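Moltaris Two-Arm Bench, Set-up Guide
Section 9: Sorting small items between bins

9.1 What you can expect from this task

Many customers ask us if the bench can already do a full chore, for example to empty the cutlery basket or to tidy the screws drawer in a workshop. The short answer is: partly. The arms can take single, firm items from a shallow bin and put them in another one. They are slower than a person, and soft or tangled things (socks, string, plastic bags) are still difficult for them. Please plan your first trials with this in mind.

In our trial at the Saststead repair shop, the bench sorted 300 pieces in one working day. A trained worker needs 55 minutes for the same quantity. The worker also notices a bent or broken piece, and the bench does not.

9.2 Before you start

1. Clear the tabletop and wipe it. Crumbs and oil make the bins slide.
2. Place the shared bin in the centre, where both arms can reach it. Use a shallow bin with low walls.
3. Place the other bins or trays to the sides. Choose a different colour for each one, so that you can tell them apart in the log.
4. Check that both gripper cables hang free and do not touch the bin rim.
5. Switch on the arms and wait until the ring on each wrist is lit.

Note: The colour of the ring can be set separately for each arm in the Prarel menu, under Display. It has no influence on the movement.

9.3 Teaching the bin floor

The arms must learn how deep they may go. Do this again each time you change to another bin, also when the new one looks the same.

1. Open the Prarel menu and choose Bin, then Teach.
2. Guide the left arm by hand until its finger is inside the left half of the bin, close to the floor. Do not press it against the floor.
3. Press Save.
4. Do the same with the right arm in the right half.
5. Leave a free gap between the two arms. If they come too close, the program stops with message 2.

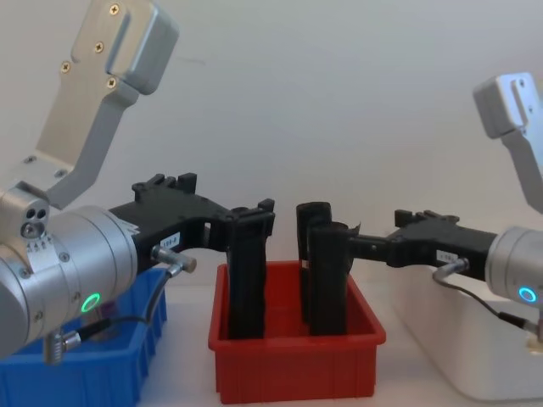 Figure 9-1. Both grippers lowered into the shared bin.

6. Raise both arms with Home before you put any items in the bin.

CAUTION: Keep your hands out of the bin while the arms are switched on, except when you guide an arm in Teach mode. The fingers can close without a sound.

9.4 First run

Begin with a few large items of the same kind, such as wooden spoons or big bolts. Let the bench finish them, then add smaller ones. If an item is dropped outside the bins, press Pause, remove it by hand and press Continue.

Do not leave the bench alone during the first run. Sharp knives, glass and anything heavier than the limit on the type plate are not allowed.

Note for users of the Kuusisto tray holder: the holder raises the tray over 2 cm above the table. The floor must be taught with the holder already mounted.

Section revised February 22, 2019. The chapter on folding cloth will be added when we are satisfied with the results.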